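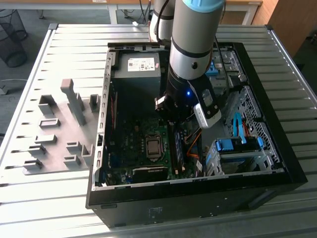
Purkholm, March

Project report: taking apart and rebuilding a desktop computer
Lwazi Mthembu, second-year Computer Hardware module

Last updated: March

1. What the project was

The task was to take one office desktop computer, record what was inside it, remove the parts in a sensible order and put them back so that the machine would start. The module handbook allows either a written test or a practical project for this unit. I chose the practical project because I had only worked on laptops before and wanted to learn how a full-size case is laid out.

The computer came from the store cupboard in the Hivetlow building, where old machines wait to be sorted for parts. It had asset number 999 on the store list and no note of any fault. The written instructions I followed were the Pristance workshop sheets, which the department gives out at the start of the module.

2. Setting up

I worked with the tower on its side on a slatted metal table, with the side panel off and the inside facing up. This is much easier than working with the case upright. Screws do not roll down behind the motherboard, and heavy parts are not hanging from their fixings while you loosen them.

Before opening the case I unplugged the mains lead and held the power button in for a few seconds. I wore a wrist strap clipped to bare metal on the chassis. Small parts went into a tray with compartments, and each compartment had a paper label. I did not label the first few screws and had to work out later where they belonged, so the labels were worth the time.

3. Layout of the case

The power supply is at one end of the case, with its rating label facing upwards once the panel is off. The green motherboard takes up most of the floor. The processor socket is near the middle of the board with a dark retention bracket around it, and the memory slots are next to it. One memory module was fitted and the slot beside it was empty. Further along the board there is a wide black card with a heatsink in the expansion area.

The drives go in a perforated metal cage on the other side. The brackets and latches are blue plastic, and these are the parts you are meant to touch. I did not understand this at first and looked for drive screws. The Pristance sheet does mention coloured latches, but on a later page than the one about drives.

There is a light blue SATA cable at the drive bay and thin orange cables running across one side of the motherboard. I drew a sketch of the cable routes before unplugging anything and wrote the connector names on it. The sketch was more use than the printed board diagram, which was for a slightly different model.

4. Order of work

The order I used for taking parts out was:

Data and power cables to the drives
Drives and their brackets
Expansion card
Memory
Processor
Motherboard power leads
Power supply
Motherboard

My plan had the power supply coming out first, as it is the biggest item. I changed this after reading the sheet again. Its leads run to several other parts, so pulling it early means dragging cables over the board.

The expansion card was the hardest thing to remove. It has a small catch at the end of the slot which is hard to reach with a finger once the card is in the way. I used the flat end of a plastic tool. The memory was simple – press the clips outwards and the module lifts.

With the processor I opened the bracket, lifted it straight up by the edges and put it in an antistatic box with the contacts facing down. The old thermal paste had gone hard and needed two rounds of cleaning with wipes.

5. Cleaning

Most of the dust was in the power supply grille and the holes of the drive cage. I used a soft brush and then short bursts of compressed air, holding each fan still so that it did not spin. My checklist for this section was headed "Fan" and turned out to be too short, as it left out the grille completely. I have added it to the copy in the appendix folder.

6. Rebuilding and testing

Putting the machine back together took 2 sessions, the same as taking it apart, so the practical work used 4 sessions in total. I went through the list in reverse and ticked off each line.

At the first start the fans ran but there was no picture. I switched off, unplugged the mains and checked the memory, and found that one end had not clipped in fully. After I pressed it home the computer started and showed the drive in the setup screen. I left it running for an hour with the panel back on and it did not restart or shut down.

7. What I would change

I would photograph the front panel connectors close up before removing them. They are small and the printing on the board is partly covered by cables. I had to take two of them off again because the power light did not come on.

I would also allow more time for writing up. My notes from the first session were short, and I had to open the case again to check which way the drive brackets faced.

The computer has gone back to the Hivetlow store, marked as working. The parts list, cable sketch and corrected checklist are in the project folder.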